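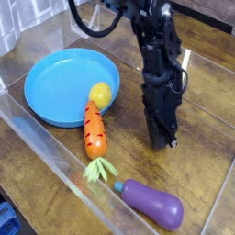
*Page 203*

# Chapter 22
## Teaching a Task by Demonstration

Most people learn to set a table by watching someone else do it and then trying it themselves. A robot arm can be taught in much the same manner. The operator carries out the task through the arm, the controller records the motion, and a learning program uses the recordings to produce motions of its own. This chapter covers the first half of that process: planning, performing, and recording the demonstrations.

Two methods are treated. In **hand guiding**, the operator holds the arm and moves it directly through the task. In **remote control**, also called teleoperation, the operator moves a separate input device and the arm follows. Hand guiding needs little equipment, but the operator's hands may block a camera's view of the work. Remote control keeps the hands out of the workspace, although new operators often misjudge depth and close the gripper too early.

The opening photograph shows a tabletop with a light-blue plate and toy food, including a carrot and an eggplant. The gripper has stopped just above the table surface. Objects of this kind are used throughout the chapter. They differ in shape, and each calls for its own choice of approach. A carrot is best gripped across its body. An eggplant widens toward one end, so the point of contact matters. A small round fruit can roll if one finger touches it before the other.

### 22.1 What Counts as a Demonstration

A demonstration is one complete attempt at a task, from a stated starting position to a stated end. For "place the carrot on the plate," the record should include:

- the joint positions of the arm
- the opening of the gripper
- the camera images, with matching times
- a note of success or failure

Gunārs Mägi, in his course notes for the Clurby teaching laboratory, advises students to write the end condition down before recording begins. A carrot lying across the rim may satisfy one operator and not another. If both attempts are marked as successes, the learning program receives two different accounts of the same task.

Students should plan on 45 demonstrations for the first exercise. Objects are to be moved to new positions between attempts. The procedure for starting and stopping a recording is given in Section 22.2.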